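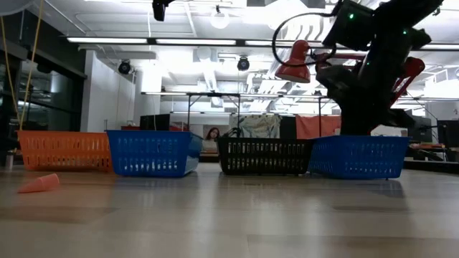

Weekend helpers wanted at the Grimshaw toy library

We have been lending toys, puzzles and dress-up clothes to local families for years now, and the shelves hold close to 2000 things, so we could really use a few more friendly hands (and a bit of patience with jigsaws!). Shifts run three hours in the morning, and you'll be checking returns, wiping things down and chatting with parents - there is always a lot of chatting.

No experience needed, though you should be happy on your feet and able to lift a box or two. We pay $60 a shift, and there's tea and usually cake.

To apply, send a few lines about yourself to Shanti Dwivedi or drop a note at the front desk by the end of January. Tayla Ellery will call you back.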